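Workshop Stories | Robots & Automation

A Robot Arm, a Rack and a Lot of Patience in Nornutley

By the Putido Workshop Notes desk
October
14 comments | 85 shares

The lights are still on at the shared workshop in Nornutley at half past nine in the evening, and the builder behind the Putido project is eating crackers over a laptop and explaining why she fell for a robot arm before she owned one.

"I didn't have the money or the bench space," she says. "So I started with the pretend one. I figured I'd play with it for a weekend and lose interest, and then I was up until two in the morning moving a wrist joint back and forth."

Putido is her name for the whole thing: the simulated arm, the scripts that move it, and the real arm she hopes to bolt down in a corner of the workshop next year. She asked us to leave her own name out of it (her coworkers already tease her plenty), but she was happy to talk for as long as we wanted about everything else. That turned out to be most of an evening, and I could have stayed longer!

She came to it sideways. She fixes commercial ovens for a living, and she joined the workshop to use the drill press. One of the other members was running a simulator on the big monitor, dropping a gripper onto blocks over and over, and she stood behind his chair until he offered her the keyboard.

"I broke it in five minutes," she says, laughing. "I told the arm to go to a spot inside the table. It tried so hard! It was shaking like a washing machine. And I thought, oh, I have to know why it does that."

The why took her most of the spring. Some of it was math she hadn't touched since school, and some of it was plain bookkeeping. Her worst bug came from one file that measured in inches and another that measured in meters, and she found it on her lunch break, sitting in the van with a printout on the steering wheel.

"I yelled. A man walking his dog looked at me. I didn't care, I was so happy."

The simulator runs on a used desktop she calls Chow, on account of how much electricity it eats. Chow lives under the bench at home and has a box fan pointed at it in warm weather. Anything that needs to run all night goes on Chow, and she checks the results over breakfast before the first service call.

She keeps a notebook too, a paper one, with a page for every run that went wrong. She read me a few entries. "Came in too fast, overshot." "Forgot to save. Dummy." "Perfect until the last inch." There are a lot of that last kind, and she says they're her favorites to work on, since being nearly right tells her where to look.

What does she tell people who want to start? She thinks about it for a while, and then talks so quickly that I have trouble keeping up.

"Pick one dull job. Please, one! Everybody wants it to fold the laundry and make coffee. I wanted that. Pick a thing that stays where you put it, and get the arm over it, pointing the right way, and stop there. If you can stop in the right place every time, you've done something really hard, and you should go tell somebody about it."

Her own dull job is a metal rack with a row of five pegs. She likes it for being fussy. The pegs are thin and there's a wire that arches over the top, so a path that looks fine from one side can be hopeless from the other. She works out the approach first, with the tool pointing straight down at the table, and only then worries about anything lower.

"Coming in from above is my whole religion now," she says. "I used to swing in from the side because it looked cool. It does look cool. It's also how you hit everything you own."

The bent elbow is another thing she'll talk about with very little encouragement. The same spot over the rack can be reached with the joints folded in different ways, and early on she let the software choose. Now she gives it a starting pose she likes and has it work from there, which has made the motion calmer and a good deal easier to debug.

She's also grown fond of the room around it, with its tumbling-block floor in green and cream. "People ask about the tile before they ask about the robot. I would love that floor in my kitchen, to be fair."
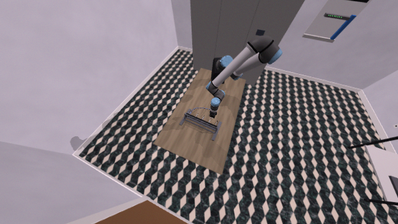 Moving to real metal

The next stage makes her nervous, and she's pretty open about it. A simulated arm can go through a table and be reset with one key. A real one can't, and she's spent enough time around heavy equipment at work to respect anything with a motor in it.

She's been pricing a secondhand arm through Gustton, a surplus dealer a couple of hours up the road, and she has drawn the mounting plate three times. The workshop wants a fenced corner and an emergency stop that can be reached from either side, and she wants those things too. Her first month with the hardware will be spent at the slowest speed it has.

"I'm going to be so boring," she says. "Slow, slow, slow. I'll bring a chair."

She already has the first test written down, on a clean page at the back of the notebook: bring the arm over the rack, point the tool down, hold still. Then she wants to shut the power off, turn it back on and do it again.

Around eleven she packs up the crackers and remembers that Chow has been running since the morning. She wants to get home and see how it did.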